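Fulton Seed Library opens its doors to school classes

Apr 1, 2023 - I've been waiting all winter to type this, so forgive the exclamation marks! The Fulton Seed Library is starting school visits this spring, and any elementary class in town can sign up for free.

I'm Kyung-hwa Hwang, and I run the classes here with Ha-neul Sun. We tried the idea last October with two groups from the Murex School, and 131 kids came through in all (more dirt on the floor than I've ever seen, and I loved it). They planted beans, sorted squash seeds by size and asked me why worms don't have faces. I'm still working on that one.

Each visit has four stops - soil, seeds, roots and bugs - and every child takes home a pea seedling in a paper cup. Our shelves now hold 1,503 packets, so we won't run short.

Ha-neul also wants me to say that teachers can pick their own crop. "If your class hates radishes, tell us," she says. "We'll grow something else."

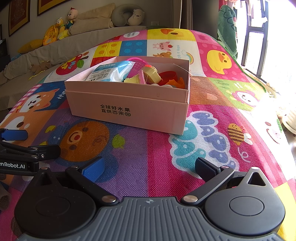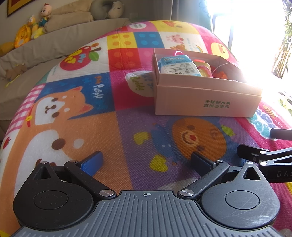 Visits last a morning, and we can take one class at a time. Kids should wear old shoes and bring a water bottle. To book, stop by the front desk or call and ask for me - if I don't pick up, I'm probably out back with the compost, so please leave a message.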